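Pushing blocks by remote, month two

November went mostly to pushing blocks. I drive the arm with a hand controller, and the computer saves each run for the Hunon model to learn from later. We have 227 usable runs so far and want 823.

The job sounds easy. Put the rod against the side of a block, push it across the maple board, stop where the written instruction says. With a round rod, the block turns as soon as you push off center. My first 15 runs went in the trash for that. 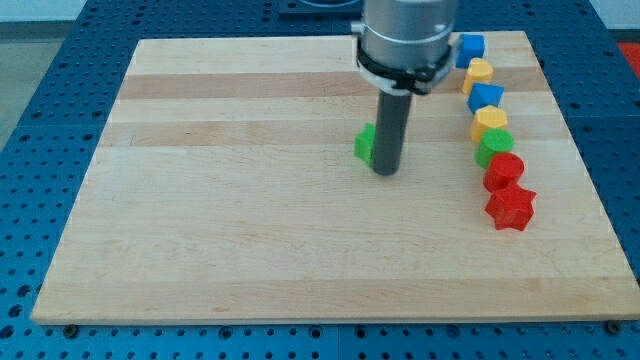

Janaína Rocha wrote back that I was correcting too late, and that the model would learn my late corrections along with everything else. She wanted slower pushes and shorter sessions.

I cut the sessions to 2 hours and turned the speed down. The pushes look straighter in the logs. I still have to redo the star runs before the files go to Skoller.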